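14 comments · 31 shares

Hi all, Idun Halvorsen here from Alach! I'm after a few more people to come and teach our robot arm in October. You steer it by remote control through household jobs (slowly, at first!) and it learns from what you did. No experience needed, just patience and a decent sense of humour.

Wrist view, dark tabletop by the window: 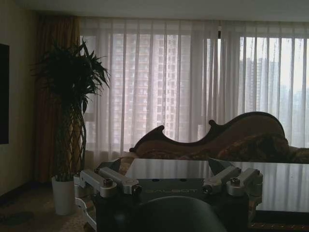
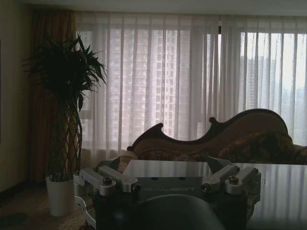 Shifts start at 9 am, and Tapio Karppinen will sit with you until the controls feel normal – mine took a whole morning, so don't stress. We pay for training time as well. Gamers, knitters, retired machinists, you're all very welcome! Comment with your favourite colour mug and I'll message you the form.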